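Ticket 3450 - Kavow tulips won't stay put in glass vases
Product: Momo artificial stems + clear vase
Opened December 2019 - Status: open

Stems lean or slide once they're in. Colour's fine, it's the arranging that's the problem. Stem end of one going into the vase:
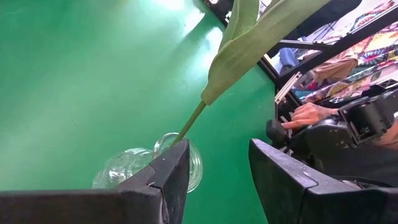 1 min read

Vase mouth is wide for one stem, nothing inside to grip it. Tried so far:

1. Bent the stem a bit at the bottom. Helped for a minute, then it swung round agian.

2. Split by colour, orange in one vase, very dark ones in another. Highest orange still leans right.

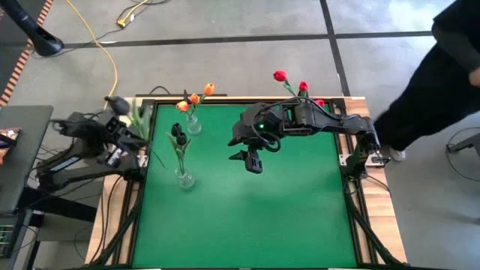
3. Laid stems flat on the green mat to compare ends before trimming. Havent cut any yet - Ratia says cut stems can't go back.

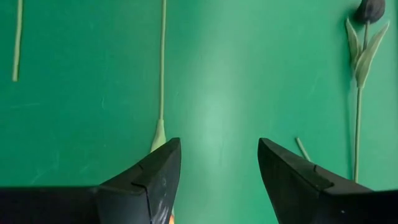 Stems and a tulip on the mat.

Next - clear glass beads in the base, 19 mm. Will update.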